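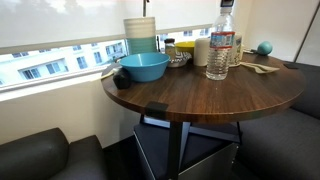
Round table with a blue plastic bowl

Manual > Conflict Desk > Briefing Alerts
June | By Elisa Palumbo
Print | E-mail

4. Setting up military briefing alerts

Stiltetti pulls statements from defense ministries and army press offices into one list. Alerts are off when you first sign in.

1. Open Settings and choose Briefings.
2. Select your regions. Air strikes and ground fighting are separate topics – check both if you need both.
3. Under Length, enter a limit for alert text. The maximum is 256 characters.
4. Choose Save, then Send Test.

Note: The test alert comes from the Sturnberg server and can take some 9 minutes.

Note: The list holds 600 statements. Older ones move to the archive after that.

CAUTION: Casualty figures are passed on as issued by each side. Stiltetti does not check them. Keep the source line on when you forward an alert.

If a ministry corrects a statement within 18 hours, the alert is sent again, marked REVISED. For translated briefings, see section 5.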